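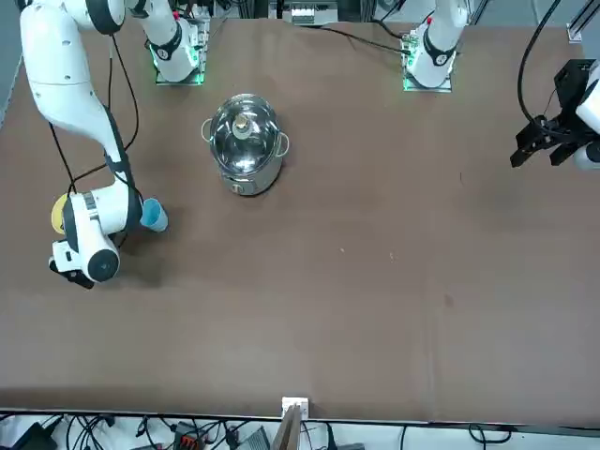 Setting up a shared robot bench when the people around it already have jobs

Most of the guides for putting a two-arm cell into a workplace cover mounting, power and calibration, and stop at the point where the arms move. The part after that is where the time goes. You have people who used to do the task by hand, and they need to know what they do now. The steps below come from putting arms into the kitchenware returns area at Gisovach, where staff take in used pots, cups and small tableware, stand them up, check them and pass them on. The goods are ordinary, like the steel pot with the glass lid and the light blue cup on its side between the two arms, and so were the jobs. That made it a fair place to learn how to do this.

You will need a bench with the arms already installed and signed off, a list of the tasks done at that station today, and one person per shift who can be away from normal work for part of the day during the first weeks.

Step 1. Write down the job as it is done now

Stand at the manual station and write each task as a short line with a verb. Set cup upright. Take lid off pot. Check inside. Check handles. Put lid back. Do not use the written procedure for this. Ours was last updated in May and left out two checks that everybody did.

Ask the people at the station to read your list and correct it. Expect it to get longer. Lids in particular took up more lines than we had planned for, as a glass lid has to be lifted, looked at on both sides and put somewhere safe while the pot is checked.

Step 2. Mark each line: arm, person or both

Go through the list with the shift, on paper. Use three marks.

A is for tasks the arms will do alone. Keep these simple at the start: turning a cup the right way up, moving a pot from one spot to another.

P is for tasks that stay with a person. Anything that needs a judgment about whether an item can be sold again belongs here, and so does anything with broken glass.

B is for tasks where the arm does the moving and a person does the deciding. Most of our arguments were about the B lines. If you can't agree on one, mark it P and look at it again in a month.

Post the marked list at the station before the arms do any live work. People want to see which lines have an A next to them, and they will find out anyway.

Step 3. Clear the table and limit what goes on it
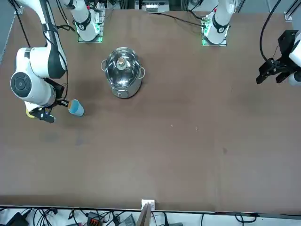 Begin with one or two items at a time. It is tempting to load the bench with everything that comes through the door, but the first weeks are for the operators as much as for the program. With a small number of items the operator can tell quickly what the arm is trying to reach and whether it is heading for the right thing.

Include a few awkward positions early. A cup that is already standing is easy. One lying down with the opening to the side is closer to what comes out of a returns bin, and the operator should see how the arms handle it before the volume goes up.

Agree on what may be put on the table and who puts it there. We keep pens, labels, phones and coffee off it at all times, including when the arms are stopped.

Step 4. Train operators on stopping before anything else

The first session has no production in it. Each person stops the arms, waits for the station lead to confirm the stop, and restarts them by the site procedure. Then they do it again from the other side of the bench. Nobody reaches over the table until the arms are stopped and confirmed stopped. Follow your own risk assessment and the maker's manual on this, and if they ask for more than we describe, do more.

The second session is about reading the arms. The operator watches a full set of items go through with their hands off the controls and says out loud what they expect next. Some people pick this up in an hour. Others need several sessions, and that is no guide to how good they will be later.

Step 5. Keep a log, and let operators write it

We used a plain notebook. Each entry has the item, what the arm was supposed to do, and what the operator did about it. Keep names out of it. At our Esterance site the first log had an operator column, and the entries dried up within days. We took the column out and they came back.

Read the log every week with the shift. After the first 300 items we had 26 entries, most of them about lids. That told us to move lid removal from A to B, where it still is.

Step 6. Raise the volume slowly

Do not set a daily target until the log is quiet. Our planning sheet said 2,000 items a month from the start. We dropped that and let the shift say when it was ready, which took around 3 months. The target was set after that, with a lower figure for new operators.

Step 7. Settle the job changes in writing

Do this early, even if the details are still moving. The station job went from lifting and turning all day to checking, deciding and stepping in. Wrists and shoulders get less work. Eyes and attention get more, and people told us they were tired in a different way at the end of the shift. We shortened the time at the bench and rotated people back to packing in between – something we should have planned from the beginning.

Write down the new title, the pay grade and the rotation. If the grade is not decided, put that in writing too, with the month when it will be.

Keep the manual station in working order. People lose the feel for handling the goods if they never do it, and the arms will be down for service now and then. Each operator on our rotation does one manual shift every two weeks.

Last revised 10 December 2021. The marked task list and a blank log page can be requested from the Gisovach site office.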